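I nearly didn't go. It was raining sideways, the bus was late, and an open evening at a college robotics club in February isn't most people's idea of a good time. But my niece had been on at me for weeks, so off we trotted, and I'm so glad we did!

The club has the long room at the back of the Duvora building, up two flights of stairs and past a very tempting vending machine. Oanh Dương, who runs it, met us at the door with stickers and a sign-in sheet and talked at about a hundred miles an hour, which I loved. There were 12 students in that evening, split between two projects. One lot were building Jeltus, a little wheeled thing for a maze competition (it was having battery trouble, poor love). The others were doing a pencil-case challenge with their arm, and that's where we planted ourselves for most of the visit.

The idea is simple enough to explain to an aunt. You put ordinary school stuff on the table, and the arm has to pick up what it's asked for and tidy it away. Doing it is another matter. Pencils roll, scissors have awkward holes in them, and crossed pencils are apparently a proper headache.
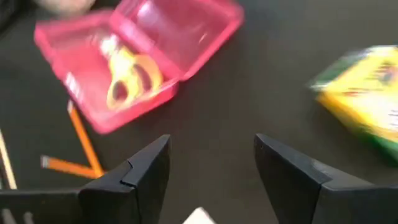 Cleltodero Student Robotics Club, Arm Team
Scissors in the pink box, two orange pencils crossed on the table, and the gripper's black fingers at the ready. I could have watched all night. One of the boys told me they'd spent most of the autumn just on picking up pencils, and I believed him! Each student gets a turn at driving the arm by hand first, so that it has something to learn from, and there's a fair bit of groaning when somebody fluffs it.

Visitors could have a go too. My niece took to it straight away. I managed to nudge a pencil a good way across the table and was told, very kindly, that everyone does that.

We stayed until roughly 7, had a squash and a biscuit, and got the wet bus home. She's already asked about joining in the spring, and the forms are on my fridge.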